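Search this site
Enter keywords Go

Print this page | E-mail this page

Workshop tips: cleaning and storing baited camera kit

These notes cover the frames, housings, bait arms and ropes used for the Florville reef surveys. They apply to any small underwater camera kit that goes into salt water and is then left in a shed. Compiled by Marijke Schouten, with additions from Severyn Panasiuk on ropes.

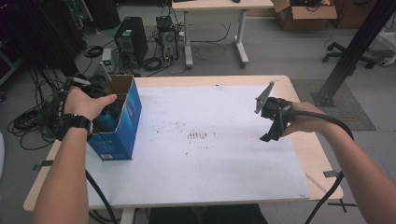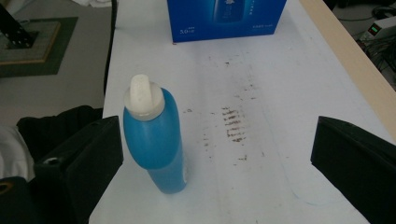

First picture: blue cardboard box, open. Second picture: blue bottle with white cap.

Rinsing

Soak housings closed, with the camera still inside, in fresh water for at least an hour. A hose alone does not shift salt from under the buttons. Press every button ten times while the housing is submerged. An 18 litre tub takes four housings side by side; do not stack them. Change the water between batches.

Dry the outside with a cotton cloth before opening. Open with the lid facing down so that drips fall away from the camera.

Seals

Remove the O-ring by pinching it between two fingers until it forms a loop. Never use a screwdriver or a knife point. Wipe the groove with a lint-free cloth folded over a plastic card. Hairs and sand grains collect at the corners of square housings.

Grease should make the ring shiny without leaving lumps. Silicone seals need the grease sold for them, as ordinary silicone grease can swell them. Check the maker's leaflet. Rings with flat spots go in the bin. Spare rings are kept in the Castel drawer, sorted by housing number. The large port ring is bag 452.

Scratched ports

Acrylic ports can be polished. Glass ports cannot, at least not on a bench. For acrylic, wet-sand with progressively finer paper and finish at 2,000 grit, changing direction by a quarter turn at each grade. Rinse between grades. Follow with plastic polish on a soft cloth. Fine scratches on the outer face mostly disappear under water and can be left alone.

Bait arms and canisters

Empty canisters on the boat if the permit allows it. Old pilchard left overnight in a closed canister will taint the plastic for good. Scrub the holes with a bottle brush and washing-up liquid, then soak in a weak bleach solution for 20 minutes and rinse twice. Do not mix bleach with vinegar or with any descaler.

Mesh bags may be frozen if there is no time to wash them. Double-bag and label them.

Frames and weights

Galvanised frames need a rinse and a look at the welds. Stainless bolts in aluminium frames should be taken out at the end of the season, cleaned and refitted with anti-seize paste. Weigh the ballast again every December. A lead set on the Akinola frame is 2,620 g when complete; a lower reading means a missing piece.

Ropes and floats

Coil ropes loosely in fresh water and move them about by hand. Hang to dry in shade. Check the last two metres at each end for stiffness and flattened strands, and cut back to sound rope before retying.

Paint the float number on two sides.

Storage

Store housings open, or with the main seal removed and bagged. Take batteries out of cameras and keep them half charged. Memory cards go to Fadime Toprak for copying before anyone formats them.

Contact | Copyright Florville Reef Surveys | Back to top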